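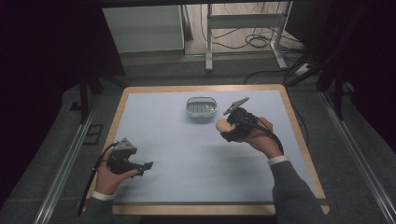
*Two hand-held grippers and a small tan object over the work table.*

**Nullilstead Kerbside Fairness Project: second progress report**
July 31, 2018

Dear Lesego Ngubane,

You asked for a plain account of where the grant has gone, and whether residents' vehicles and council vehicles are now being ticketed on the same terms. The short answer to the second part is: more often than they were.

**Tickets**

Wardens issued 332 penalty notices in the period. Of these, 44 went to vehicles belonging to the council or its contractors, which is 44 more than in the previous period. The parks department received the most and has asked whether they can be paid from the grant. They can't.

One notice was placed on the parking services van itself, outside the Zorkach bakery, with two wheels on the dropped kerb. The driver appealed on the grounds that he was only stopping to ticket somebody else. The appeal was refused and he has taken it well, considering.

**Signs and lines**

The yellow lines on Adora Street have been repainted. They were then dug up by the gas contractor, who had written to us in advance at an address we left two years ago. We have agreed that the contractor will repaint them at its own cost, and we are still discussing when "once settled" is.

New signs are up at the school end. The old ones allowed loading between 8 and 6 without saying which 8, and we lost several appeals on that point before changing them.

**Residents' reports**

The online reporting form has taken 800 submissions. A good many concern one silver hatchback, which is legally parked and has been each time we looked. We have written to its neighbours.

Photographs are now accepted with reports, provided the number plate is readable. This has helped a great deal with blocked driveways and has also brought us several fine studies of wing mirrors.

**Money**

Spending is within budget except for printing. The leaflet had to be done twice after the first version gave the fine as £400 instead of £40. Complaints about parking fell sharply in the week it was out, and I mention this without recommending it.

**Still to do**

- Agree a written rule on when council vans may stop on a double yellow. Šťastný Legal has the draft.
- Finish the warden training. Two sessions are left.
- Get the Adora Street lines back.
- Send you the full accounts in September.

The second instalment can be paid to the same account as before.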